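Plumton Community Choir
Minutes of the General Meeting, January 30, 2025
Held in the upstairs room at the Watiswood Library

Chair: Ludmila Skála
Present: 28 members, plus two people trying us out for the first time (welcome, both!)

1. Last meeting's minutes
Approved with one fix. The altos did not "arrive late" to the winter concert, they were parking the van. The wording has been changed.

2. Winter concert
What a night! Ticket sales and the bake table together brought in $709, our best winter total so far. Ludmila read out a lovely card from a woman in the front row who had never been to a choir concert before and wants to bring her sister next time. The second verse of the lullaby got away from us a little, but the ending was gorgeous and everyone in the room felt it. The tenors were thanked for holding their line when the piano dropped out.

3. Spring program
Long and very happy discussion. The theme will be rivers. We now have 21 songs on the wish list and room for maybe half of them, so please mark your favorites on the sheet by the door before you leave tonight. The river round in four parts is definitely in. There was loud support for the rowing song as an opener, with the basses starting from the back of the hall and walking forward.

The question of singing from memory came up again. Agreed: the opener and the closer from memory, folders for everything else. Members who learn by ear can ask for practice tracks, one per voice part.

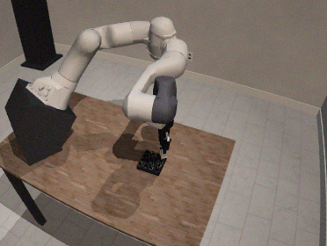 Folders themselves are getting tired. We will buy seven new ones for now and mend the rest with cloth tape. Black only, please, and names on the inside cover.

4. Trip to Ots
The Flernatia Singers have invited us to share a concert with them in Ots in May. Hands went up all over the room before Ludmila had finished reading the letter! They would sing the first half, we would sing the second, and both choirs would join up for the last two numbers. The drive is around two hours. Car sharing preferred over a bus, to keep the cost down. Ludmila will write back tonight with a yes.

5. Warm-ups
Request from the sopranos for longer warm-ups and fewer tongue twisters. The longer warm-ups were agreed. The tongue twisters stay, by a show of hands.

6. Any other business
One green scarf and a water bottle are still waiting in the lost and found box. Tea money is due. Next rehearsal starts with the river round, so bring a pencil.

Meeting closed with the lullaby, both verses.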